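Bench Rules for Two-Arm Assembly Work: Frequently Asked Questions
Maintained by Marcela Ondrejka, Wirnedach Robotics Workshop
Last revised in September

These are the questions we get most from new operators and from people at the partner sites who want to run the furniture assembly tasks under the same rules. If your site has its own written procedure, follow whichever one is stricter.

Who do these rules apply to?

Anyone who powers on, teleoperates or stands within reach of a two-arm station. That includes visitors. It also includes people who are only there to reset parts between runs, and they are the ones we most often have to remind.

Do I need training before I can run a station?

Yes. You need the station walkthrough, one supervised shift and a signed sheet in the Flesa binder. If you were signed off at the Aguirre site, you still need the walkthrough, but you can skip the supervised shift. Sign-offs lapse if you have been away from the stations for more than 7 weeks.

How should the work surface be set up?

Use a plain dark cloth under white or light parts, and a light one under dark parts. The cloth does not need to be ironed flat. It does need to be checked for folds high enough to tip a part, and no edge should lie where an operator might step on it. Cups, phones and hand tools stay off the surface.

Put out the parts for one assembly only. For a task with a base and separate legs, the base goes down first, underside up, and each leg is placed where an arm can get to it without crossing over the other arm.
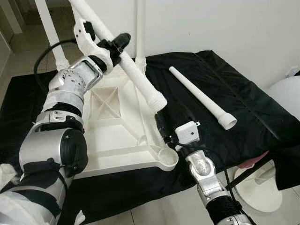
Spare parts can stay nearby as long as they are outside the path of both elbows. Elbows are the part of the robot people forget. Before the first run of a shift, move each arm slowly through its full reach and watch the elbow the whole way.

Can both arms work on the same part at once?

Yes, but only one arm should be moving the part at any time. The other one holds, or waits close by with its gripper open. If both arms have a grip and both need to move, drop to the slow speed setting first. Most of our bent fingers came from two arms pulling against each other on a stiff plastic part.

How hard should the gripper close?

Use the lowest force setting that keeps the part from slipping. Start with the value on the task card and go up one step at a time. Molded plastic legs will take more than you would think along their length and a lot less at the rim. If you see a white stress line or a dent, take the part out of use and write it in the log.

What if a part will not seat?

Back off, look at it, and try again from a fresh approach. Three tries is the limit. After that, release the part, bring both arms to the rest position and check the socket by hand with the motors off. Do not push harder. Do not reach in to wiggle the part while the arm is holding it, even if the arm has stopped.

Is it all right to work on the floor?

Yes, for anything too large for the bench or too wide to turn over on it safely. The cloth rule still applies. Mark off the floor area and keep doorways clear, and if there is an open door nearby, someone has to be able to see through it from the operator position. 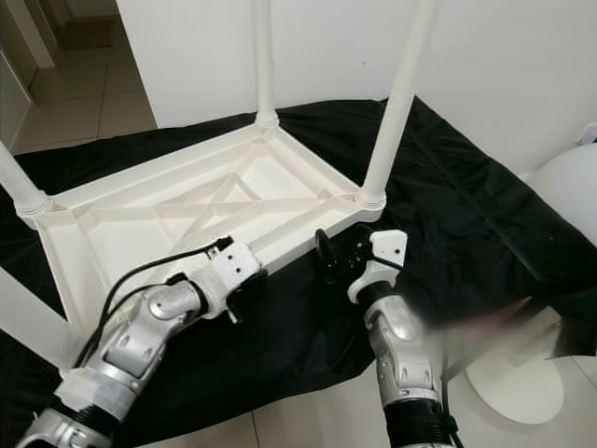

When you turn a large part over, do it by hand with the arms parked. Legs that stick up are easy to catch with a forearm on the way in, so approach from the open side and come in low. Keep chairs and stools back from the marked area too.

How should cables and tape be handled?

Cables need enough slack for the full range of the wrist and no more. A loop that can hook over a part is too long. Strap it down and run the arm through its reach again.

Tape is fine for holding a strap or a cable in place. It is not a repair for a cracked housing or a loose screw. Check all tape at the start of the shift and replace any that is lifting at the ends. Finger covers get the same check - dust and lint change the grip, so wipe them down or swap them.
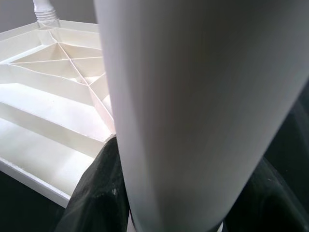

RECORDS AND MAINTENANCE

How often are gripper fingers replaced?

Every 3,000 grips, or sooner if the surface is torn or has gone shiny. The counter is on the station screen. One set at Zarnholm was left on until 3,208 and the covers had already started to peel, so please do not treat the number as a suggestion. For fingers used mainly on rough or sharp-edged parts, the limit is 2,000.

What goes in the log?

Station, task, operator initials, start time, and anything that was stopped early. Failed runs are logged the same way as good ones. A short note is enough: "leg slipped at socket, second try, no damage."

Who can press the stop button?

Anyone in the room, at any time. You will not be asked to justify it. The operator checks the station and restarts it, and the stop goes in the log.

Can I change a rule for my station?

Send the change to Marcela with the reason and the task it affects. Until you hear back, the written version stands. Accepted changes are added to this page and to the printed copy in the binder.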